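Plovix trials head cameras for wipe-down task

Plovix has begun a camera comparison for Zukidholm, its programme for teaching arms to clean gym equipment. Two head-mounted units are being tested, one from Brulard and one from Wunderlich, against the same manual wiping task. The arms themselves are not part of this round.

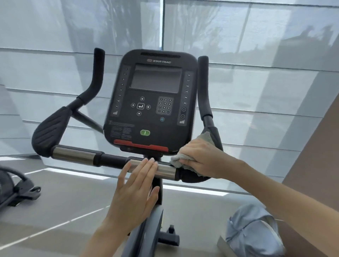 Field of view is the first item under review. A cleaning task keeps the hands low and close to the body, while the surfaces that matter sit at several depths. On the Star Trac bike the console is in view together with both hands, one of them holding a cloth against the right end of the crossbar. Plovix wants every recording to keep both hands and the contact point visible, and any clip where either leaves the view for more than five seconds is rejected. The current set holds 2076 clips, of which 791 have been reviewed.

Backlight is the second item. Glazing behind dark equipment pushes exposure down, and black foam grips then lose their edges. The Brulard unit corrects faster but shifts colour while doing so. The Wunderlich unit is slower and steadier, and Plovix says its hand-tracking software copes better with that – at least at the default shutter setting.

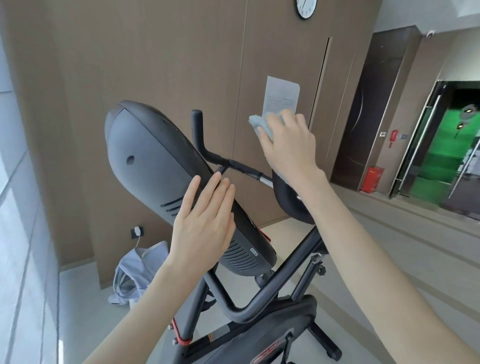

2 min read

Occlusion has proved harder to score. When one arm reaches across the bike to the handlebar, as the right arm does in the rear view, the forearm can hide part of the saddle. A wrist camera would recover some of that area, and Plovix plans to add one to each candidate before the final comparison.

Gripper work follows in December. A two-finger design and a padded three-finger design will be tried on folded and crumpled microfibre, using the arm controller already installed at the Zukidholm bench. Pass criteria for cloth retention have not been set.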